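Partager (4) | Imprimer | Envoyer par e-mail

Mars — Rédigé par Leandro Ortuño

Notice de pose Nokodum — Section 4 : panneaux décoratifs imprimés à motif botanique

4.1 Domaine d'application

La présente section concerne la pose, le raccord et l'entretien des panneaux à dessin au trait noir sur fond clair, avec ou sans rehauts de couleur. Pour les panneaux unis, se reporter à la section 2.

4.2 Préparation

1. Déballer les panneaux à plat, face imprimée vers le haut. Ne pas utiliser de lame pour ouvrir l'emballage intérieur.
2. Contrôler le numéro de lot au dos. Ne pas mélanger deux lots sur un même mur.
3. Laisser reposer les panneaux une nuit dans la pièce de pose.
4. Dépoussiérer le support, reboucher les trous, puis appliquer le primaire Geltodel au rouleau.

Attention : un support farinant ou humide doit être traité avant la pose. Aucune réclamation n'est recevable pour un décollement sur support non préparé.

4.3 Sens du motif et raccord

5. Repérer le haut du dessin. Les branches retombantes partent du bord supérieur et leurs pointes sont dirigées vers le bas. Un panneau posé à l'envers ne peut pas être repris une fois la colle prise.
6. Présenter le premier panneau à blanc et tracer un aplomb au crayon.
7. Aligner le raccord sur le trait noir, jamais sur la couleur. La teinte orangé pêche des roses déborde volontairement du contour — elle ne constitue pas un défaut d'impression et ne donne aucun repère fiable.
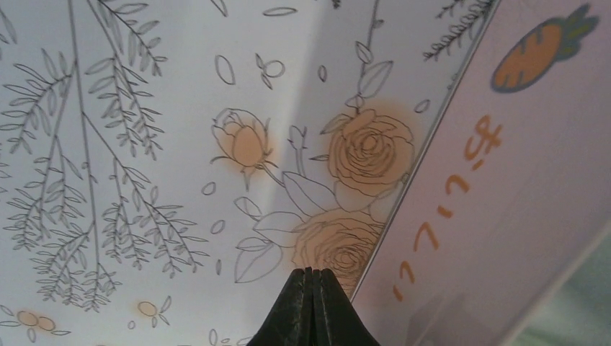 8. Encoller le dos à la spatule crantée, en laissant 2 cm libres sur le pourtour.
9. Appliquer du centre vers les bords avec la cale feutrée Trolix. Ne pas repasser plus de deux fois au même endroit.
10. Essuyer immédiatement toute remontée de colle avec une éponge propre et essorée.

Note : lorsque le motif se poursuit sur deux plans, la partie détournée de la lumière paraît plus grise ou légèrement bleutée. Juger la teinte de face, sous le même éclairage, avant de conclure à un écart de lot.

4.4 Découpe

11. Reporter les cotes au dos du panneau.
12. Couper à la règle métallique, en plusieurs passes légères. Dans la mesure du possible, faire passer la coupe dans une zone de feuillage ; un décalage d'un millimètre y reste discret, alors qu'il se remarque sur une rose ouverte.
13. Poncer l'arête au grain fin, toujours de la face vers le dos.

4.5 Entretien

Nettoyer au chiffon doux et à l'eau tiède. Les produits abrasifs, l'alcool et les éponges mélaminées attaquent le trait fin des tiges. Attendre 32 heures après la pose avant le premier nettoyage.

Pour les taches grasses, employer le savon Montoya dilué, puis rincer sans détremper les joints.

Révision technique : Þórarinn Sveinbjörnsson

Version imprimable | Envoyer cette page par e-mail | 2 commentaires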